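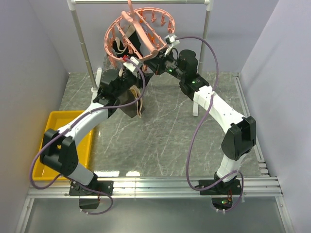

Two robot arms at a metal hanging rack

How to work out the yield on a bond you buy second-hand

A bond's coupon is fixed when it is issued. Its price moves every trading day, and the yield moves the opposite way. If you pay more than face value, you earn less than the coupon rate.

You will need the face value, the coupon rate, the price you would pay and the years left to maturity. All four are on the broker's quote page. A calculator will do for the rest.

Step 1. Find the yearly coupon
Multiply face value by the coupon rate. Take a Starkadar note with a face value of $3000 and a 5 per cent coupon. It pays $150 a year, normally in two halves of $75.

Step 2. Work out the running yield
Divide the yearly coupon by the price. If the note costs $3150, that's 150 divided by 3150, or 4.76 per cent. Leave accrued interest out of the price here. You'll pay it to the seller at settlement and get it back in the next coupon.

Step 3. Allow for the loss or gain at maturity
You paid $3150 and will be repaid $3000, so $150 goes missing over the life of the note. With 15 years left, that is $10 a year. Take it off the coupon and you have $140.

Step 4. Estimate the yield to maturity
Add the price and the face value and halve the result, which gives $3075. Divide $140 by $3075. The answer is 4.55 per cent.

This is a shortcut. A spreadsheet's YIELD function will give a slightly different figure, and it's the one to use before placing an order.

When the answer is negative
If the price is so high that the yearly loss in Step 3 is bigger than the coupon, the yield is below zero. Check the quote for typing errors first. If it's right, a buyer who holds to maturity gets back less than they paid, coupons included.

Written by Abdelilah Berrada. Tables last checked in October.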